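Home | Build Guide | Wiring | Software | Parts List | Contact

Plamholm Two-Arm Bench Build
Section 5: Table, wrist cameras and first utensil task
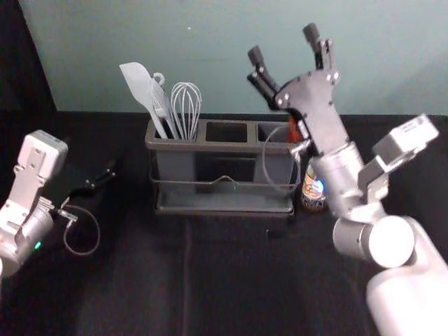
Work through this section after both arms are bolted down and each one answers on the network by itself. Allow an evening for it. If either arm still drops its connection, go back to Section 4 and fix that first.

You will need:
- black cotton cloth, large enough to hang over the front edge of the bench
- double-sided carpet tape
- a utensil caddy with a base that doesn't slide
- a whisk, a spatula and one other long-handled tool
- hex keys from the Illeck arm kit
- two camera cables and the wrist brackets from Section 3

5.1 Preparing the table

1. Clear the bench and wipe it down. Tape will not hold on sawdust.
2. Lay the cloth and tape the back edge first, then pull it forward. A light crease is fine. A fold high enough to catch a fingertip is not.
3. Put the caddy where both grippers can get to it without either elbow locking out straight. Mark its corners under the cloth with tape so you can find the spot again by feel.
4. Load the long-handled tools at one end and leave the middle opening free. You will use the free opening as the drop target in 5.4.

Note: Shiny tools work, but the depth readings on them jump around. Start with matte plastic if you have it.

5.2 Fitting the wrist cameras

1. Power off both arms at the Dantas supply. Wait for the wrist lights to go out.
2. Bolt each bracket to the wrist with the lens side facing the gripper. Snug the screws evenly and stop. The threads in the wrist are soft.
3. Plug in the camera cable and leave a loop of slack beside the gripper.
4. Turn the wrist by hand through its full travel, both ways. The loop should move freely and never go tight.
5. Power on and check that you get a picture from each camera.

CAUTION: A loop that is too long will hook on the caddy rail or on a tool handle. Trim the slack with a cable clip, then repeat step 4. Do not zip-tie the cable to a finger.

5.3 Setting limits

The controller ships from Colley with no table limit set. Set one before you run anything at speed.

1. Put both arms in hand-guide mode.
2. Lower the right gripper until the fingertips just touch the cloth. Save this as TABLE_R.
3. Do the same on the left and save it as TABLE_L.
4. Raise the right gripper above the tallest tool in the caddy and save CLEAR_R. Our bench came out at 231 mm above the table. Yours will depend on your tools.
5. Set the finger opening to 5 mm wider than the thickest handle.
6. Set the keep-out zone between the arms. We use 186 mm, measured wrist to wrist.

CAUTION: Keep one hand on the stop button the first time you leave hand-guide mode. If an arm sags when the brakes release, hit stop and redo the payload setting with the camera fitted.

5.4 First run

1. Send the left arm to its park position, low and off to the side.
2. Open the right gripper and bring it to CLEAR_R.
3. Run pick_single at 10 percent speed with the whisk selected.
4. Watch the cable as the wrist turns. Stop if it touches the caddy.
5. Let the arm place the whisk in the middle opening and return to CLEAR_R.
6. Repeat with the spatula. It is wider at the top, so raise the lift height before you start.

If the gripper closes beside the handle, the camera offset is wrong. Go to 6.2. If it closes on the handle but the tool slips, replace the finger pads before you raise the force.

Logs are kept for 1440 minutes and then overwritten. Copy anything you want to keep.

Section maintained by Yareli Lozano. Last checked in June.

Contact the Plamholm workshop | © Plamholm Build Group | Back to top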